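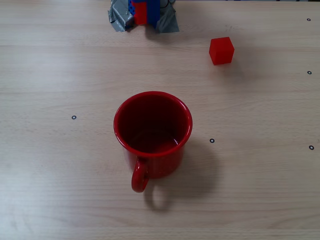 Larysa Moroz wants it known that she did not steal the office mug. It walked out in her bag on a Monday, she says, and by the time she noticed, she had already put soup in it.

She told me this at her kitchen counter, in the tone people use for parking tickets. The mug in question had the word Vesora on it, that being the shipping firm where she keeps the books, and it had a twin at home already, from the year before. She has since left both on the giveaway shelf in the basement of her building. They're still there. I checked.

I have been asking people about their mugs for most of the fall, and I can report that everyone has too many and no one remembers buying them. They come from banks, dentists, 5K runs, and aunts. My own cupboard holds 20, in a household of two people, one of whom drinks only tea from a glass. When I open the door I do it slowly, with a hand up.

You would think the answer is to get rid of some. I tried that in October. I lined them up and asked each one what it was for, like a man running a very sad audition. The one from Lindo, a furniture store that closed before I moved here, turned out to be the only one that fits under the spout of the coffee machine. The one with the chip is the one I reach for when I have a cold. I gave away a single mug, felt wonderful, and was handed another at a tire shop that same week.

Vira Stasiv sells secondhand kitchen goods from a narrow store called Trulik, and she no longer takes mugs at all. There's a sign on the door. People read the sign and then bring in a box of mugs.

"They say, but these are nice," she told me. "I say, I'm sure. I have 300 nice ones in the back."

She let me see the back. It was a fair estimate. She prices them at $2 and sells a few when the students come, and then the students graduate and bring them home to her, with interest. What she would like is plates. Plates break, people replace them, there's a living in plates. A mug can lose its handle and still get 10 more years as a place to keep pens.

I asked what she drinks from. She had to go look for it, and came back with a plain brown thing from a diner named Aranda, thick as a flowerpot. Her mother had waited tables there. It isn't for sale, and it gets washed by hand, by her, and put up on top of the fridge where her sons can't reach it, or couldn't until lately.

That seems to be how it works. A house may have a full cupboard, but there is one mug per person, and everybody in the family knows whose is whose without a word being said. Hand a guest the wrong one and the room goes a little quiet. Larysa's is blue, with a bad drawing of a goose on it. Her husband used it once, early in the marriage, and she still brings it up.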